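Closing up boxes without a fight

I pack a lot of boxes. Between the little shop I run out of our back room in Enville and the parcels that go to family in Pistbridge, I'm at 1,038 since I started keeping a tally on the inside of the closet door (yes, in pencil, yes, my husband has opinions). So these are the things I do now that I didn't do at the start, when I went through tape like it was free.

Pick the box before you pick the padding

I used to grab whatever box was on top of the pile and stuff the leftover space with paper. Don't! Put your things on the table first, push them together into the shape you want, and then go find a box that's a finger or two bigger all the way around. A shallow box is great for books, framed prints, baby clothes and anything else that likes to lie flat. Tall boxes get dropped on their corners a lot more, at least on the route to Pistbridge.

Do the bottom properly

One strip down the middle seam is fine for sweaters. For anything heavier than a bag of sugar I run a second strip right next to it and then one across each end, so it looks like a capital H from underneath. Press the tape down with the side of your fist, all the way along. My friend Tín Lâm uses an old wooden spoon and swears it sticks better, and I've started doing it too.

Break in the flaps

New cardboard is stubborn. Before anything goes in, I bend every flap all the way back against the outside of the box and run my hand down the crease. It takes maybe ten seconds and after that they stay where you put them, more or less. If you skip it, the flaps spring up just as you reach for the tape, and you end up holding one down with your chin.

Short flaps first, long flaps last

On a regular shipping box the two short ones go down first and the long ones close over them. I know, everybody knows this, but I watched Aarne Ruotsalainen at the Studenthorpe swap table do it the other way for a whole afternoon and wonder why his lids bulged. Start the first pair inward together, one hand on each side, and leave the other two open until those are flat. If they stop halfway and lean toward each other in a V, check for something tall sticking up in the middle before you push any harder.
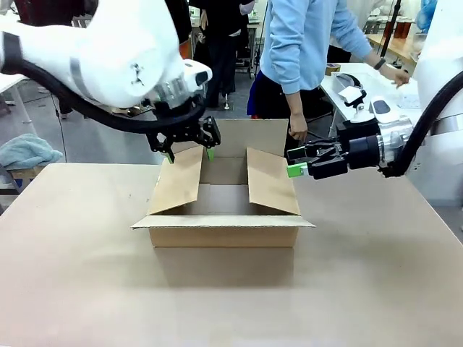
Tape last, and less than you think

Once all four are down, one long strip over the seam with a hand's width running down each side will hold most things. I buy the wide tape and keep 2 rolls going, one on the dispenser and one in the drawer for when the first roll splits and I can't find the end (fold the end under when you stop, it saves so much muttering!). Write the address before you seal, while the top still has something solid under it if you slip a book in. And if it's raining, put a strip of clear tape over the ink.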